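Flelent Forums > Home Robotics > Teaching by demonstration

Mug sorting with two arms, 780 demos in and I have opinions

mapleservo
Mon 2 January

Spent the holiday break on teleop and I'm having the best time! The task is turning mugs in a tray so every handle ends up clear of its neighbors. Two arms, a camera on each wrist, one tray. I do sets of 58 episodes, then stop, stretch, and shuffle the mugs before the next set.

The biggest jump came when I quit being neat. My first sets had the mugs in tidy lines and the policy (a small one I'm calling Estuvar) fell apart as soon as a handle pointed somewhere new. Now I pack them tight, mostly upside down, handles wherever they land, some even hanging over the side of the tray.

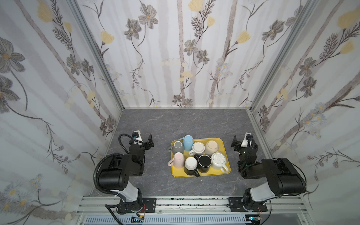
The other thing was color. I'd been using matching white mugs, and once I mixed in pink, blue, gray and a speckled one, the grasps got way less fussy. Next up is swapping the wallpaper. Anyone tried that partway through a dataset?

brayden_robichaud
Great stuff. I'd hold off on the wallpaper though. Change the mugs and the background in the same stretch and you won't know which one helped.

Prurport
Disagree with Brayden. You want the mess! I changed backdrops every 120 episodes on my sock folding set and it was fine. Floral is a good start, plain walls made mine lazy.

brayden_robichaud
Fine for socks maybe. Mugs have rims, and wrist cams see a lot of wall when the arm comes in low. Keep 10 trays out of training, same mugs, new wall, and test on those first.

mapleservo
Ooh, I like the held-out trays. Doing that tonight.

caron_k
Do you keep the fumbled ones? I toss any episode where I bump a mug.

mapleservo
I keep them if I recover. If I just give up, it goes in the trash.

Prurport
Keep them all and label them. You'll want the bad ones by July, trust me.

caron_k
Labeling is the part I hate, so no thanks lol. What's your episode length? Mine got way too long once I started using both grippers.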